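An Open Day at the Delelport Workshops

We nearly didn't go. The flyer had been stuck to our fridge since February under a magnet shaped like a lobster, and on the morning itself it was raining sideways and my husband was making noises about staying in with the paper. But I do love an open day (any open day, I have been around a sewage plant and enjoyed it) and the Delelport Workshops are only 39 kilometres from our front door, so into the car we went, with a thermos and the good umbrella.

For those who haven't been out that way, Delelport is the old rail siding past the grain silos, and the workshops are the long sheds that were done up a few years ago and let out to small outfits. You turn off at the servo and follow the hand-painted signs. There was loads of parking on the gravel, though I'd wear proper shoes if it has been wet, as the puddles were deep enough for ducks. At the gate you get a sticker and a folded map, and the woman clicking people through told me I was visitor number 184, and it wasn't even eleven o'clock.

Our first stop was Peninico, who make canvas goods, and I could have stayed there all day. It smells wonderful, like a tent that's been in the sun. They had offcuts in a bin by the door at a gold coin each and I came away with a lovely piece of mustard-coloured canvas that will be a peg bag if I ever get to it. A young fellow showed us how they put eyelets in with a hand press and let the children have a turn, and there was a long queue of them waiting, all very patient, all wanting to do just one more. My husband had two turns. He now has a square of canvas with two eyelets in it and has asked me to find it a use.

Next door but one was Mabula, the ceramics people. It was a bit of a squeeze in there and I spent most of the visit holding my handbag against my stomach so as not to sweep anything off a shelf. They were between firings, so the kiln was open and you could put your head in and look around. The glaze test tiles were my favourite part, rows and rows of little thumb-sized pieces hung on nails, each with a number scratched in the back. The highest one I found was 577, a murky sort of green, and the potter said she had never managed to get that colour again and it was the one everybody asked for. The seconds table had been picked over by the time we reached it, but I got a small milk jug with a slightly drunken lip for eight dollars and it pours beautifully.

We had our lunch in the middle shed, where the social club was doing sausages and a very decent lentil soup. Take cash! The card machine was out and there was a good deal of borrowing going on between strangers. I'd also say get there before noon if you're after the lemon slice.

After lunch we went across to Drivia, in the end shed, and that was the one I'd been most curious about, as the map only said "clothes and shelves" and I couldn't picture what they'd be showing. It turned out to be just that, clothing on the tables and drinks on the shelves. I've folded washing for a family of five for the better part of thirty years, so I had opinions. A T-shirt is a nuisance of a thing when it comes to you all bunched up. You have to find a corner before you can do anything at all, and half the time you find a sleeve instead and have to start over. I said as much to the girl on the door and she laughed and said she still folds her own in half and calls it done.

I liked the colours of the clothing, all those soft yellows and lavenders and greens, like a tray of sugared almonds. My husband had no eyes for any of it and went straight to the drinks. He worked in a bottle shop when we were first married and he can't walk past a shelf without checking that it has been faced up properly, labels out and no gaps. He gave this one his blessing. The dark bottles were together, the yellow juice was together, and he pointed out how well the green caps looked in a run like that. He was all for asking whether any of it was for sale, but I steered him out before he could.

If you go next time, I'd allow three hours and do it in the opposite order to us, starting at Drivia and working back towards the gate, so you aren't lugging pottery the whole way. The sheds aren't heated and I was glad of my cardigan. There are toilets behind the middle shed, clean ones, and a ramp into every building except Mabula, which has two steps and a rail. Dogs were welcome outside but not in.

The man at the gate told us on our way out that they'd had 486 people through the year before and were hoping to beat it despite the weather. Entry was free, with a bucket for the roof fund. We were home by four with wet socks, and the milk jug is already on the windowsill with a bit of rosemary in it.

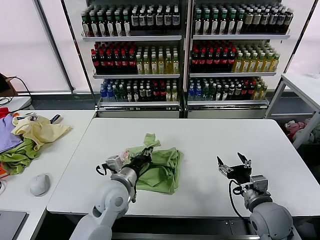 Clothes on the tables and the well-stocked drinks shelves at Drivia.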